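Cuaderno de cocina de pruebas – agosto, jueves por la tarde

Sigo con la polenta, que ya me tiene un poco enamorada y un poco harta a partes iguales. Ayer dejé anotado que la tanda con leche entera desde el principio se agarraba al fondo por mucho que yo removiera, y hoy Shobha me ha convencido de empezar solo con agua y sal y añadir la leche templada al final, cuando el grano ya está hinchado. ¡Qué diferencia! Sale más suelta, sabe más a maíz y la cazuela se friega sin llorar.

Hicimos tres tandas, todas con la sémola gruesa de Orellana, que es la que más me gusta por ese puntito rústico que deja en la lengua (Dionysis prefiere la fina y lo dice cada vez que pasa por aquí, así que lo apunto para que conste y me deje tranquila).

Tanda A: agua y sal, leche al final, mantequilla. Muy cremosa recién hecha, pero al enfriarse cuaja como un flan. Si se va a servir enseguida, perfecta. Si hay que esperar, conviene guardar un cazo de leche caliente y aflojarla justo antes.

Tanda B: igual, con queso curado rallado fuera del fuego. Aquí me pasé de sal, culpa mía, porque salé el agua como siempre y no pensé en el queso. La próxima vez, la mitad de sal al principio y probar después. De sabor, la favorita de Domnica, que repitió dos veces y luego me pidió un táper para la cena.

Tanda C: con caldo de verduras suave en lugar de agua. Esperaba más de esta, la verdad. El caldo tapa el maíz y el color queda tristón. Quizá con un caldo más claro, de puerro y poco más, pero no me corre prisa volver a intentarlo.

Sobre el tiempo: 10 minutos no bastan con esta sémola, diga lo que diga el paquete. A los 10 todavía cruje. Yo la dejo a fuego muy bajo, tapada, y la remuevo cada vez que me acuerdo, que es bastante a menudo – y cuando la cuchara deja surco y el surco tarda en cerrarse, está.

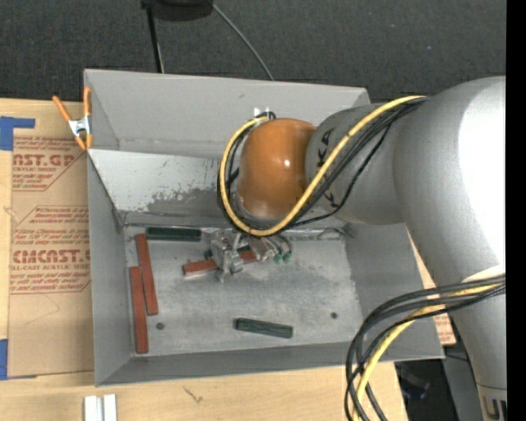

Con lo que sobró de la tanda A forré un molde, lo metí en la nevera y mañana lo cortaré en bastones para freírlos. Mi abuela los hacía con un poco de pimentón en la harina y los comíamos de pie, quemándonos los dedos. Fotini propone pasarlos por el horno con aceite y orégano, y me parece muy buena idea para quien no quiera andar con la sartén, de modo que haremos mitad y mitad y ya veremos cuál desaparece antes.

Pendiente para la próxima sesión:
– Repetir la B con menos sal y probar el queso de Ceda, que funde mejor.
– Preguntar a Yakubu por su papilla de maíz fermentado, porque me contó algo de dejar el grano en remojo y me quedé con ganas de saber más.
– Comprar nuez moscada entera, la molida ya no huele a nada.
– Devolverle a Shobha la cuchara de palo larga, que es suya y me la he ido quedando sin querer.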